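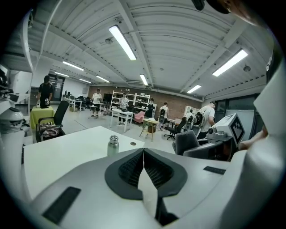

About Us

Gastarach is a payroll and employment practice in Kemville. We look after wages, contracts and staff handbooks for small employers, and we started because we didn't believe what our own pay software was telling us.

Most of our clients come to us after somebody sold them a system that "handles compliance." We have yet to see one that does. Software adds up the hours it is given. It has no idea that your opening crew is in the building 20 minutes before the clock starts, or that the "manager" on salary spends most of the week on a register. Those are the things people file claims over, and a green check mark on a dashboard won't help you when they do.

What we do

We read your contracts against your time records and your pay stubs, line by line. It is slow work and we charge for it accordingly. If your averaging arrangement, tip pool or uniform deduction looks doubtful to us, we say so in writing and tell you what it would take to put it right. Sometimes the answer is back pay. Clients don't enjoy hearing that, and a few have gone elsewhere for a second opinion.

We currently work with 87 employers, mostly restaurants, clinics, repair shops and small warehouses. The largest has 43 people on its payroll. Past a certain size you need your own department, and we'll tell you that too.

What we don't do

We don't hand out badges or "fair employer" seals. We have been asked for one more than once and we're still not sure what it would prove. We don't promise that you'll never be audited. We don't take commissions from software companies, including Favov, whose payroll package many of our clients use and which we find adequate if you turn off the automatic rounding.

We are not a law firm. When a matter needs an attorney we refer it out, usually to the Tehrani office, and we get nothing for the referral.

Working with us

A first review takes around 3 weeks, longer if your records are on paper. We ask for 2 years of time sheets and every version of the contract, including the ones you think were never used. Fees are agreed before we open the first folder.

The office is on the second floor and opens at 8:30 a.m. Call ahead in January, when we are busy with year-end forms.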